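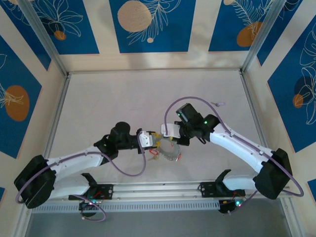 Oravec, June 7, 2018

Figure 3. Two-arm cell with the ring part between the grippers. The patterned panels are on the walls.

3.2 Collecting the demonstrations

I'll admit I thought this would be the easy part of the project! We wanted examples of two arms working on one small part, and the gear-shaped ring in Figure 3 became our favorite (it's flat, it's toothed, and it slides away if one arm gets there early). Piyumi Sarkar and I took turns driving the arms, and over 17 sessions we saved 3267 demonstrations, each one stored with the joint readings, the gripper commands and the video.

An episode starts when the operator presses the pedal and stops when both grippers are open again. We threw out anything where the part left the reachable floor, but we kept the clumsy ones – slow grabs, second tries, one arm waiting on the other – and I'm glad we did, as the first version of the Plullum policy had no idea what to do after a miss.

We changed the wall panels between blocks of sessions, with 7 sets in all. The leaf and flower prints with the big orange circles were Piyumi's pick, and they gave the early model a terrible time (see Section 5). Both arms share one rail, so their bases stayed put the whole way through and we only had to calibrate again after swapping a wrist camera.

Jarosław Rutkowska labeled the episodes by hand using four tags: reach, grip, hand over and release. He and I disagreed most about where "reach" ends, and we settled on the first frame in which the finger touches the part.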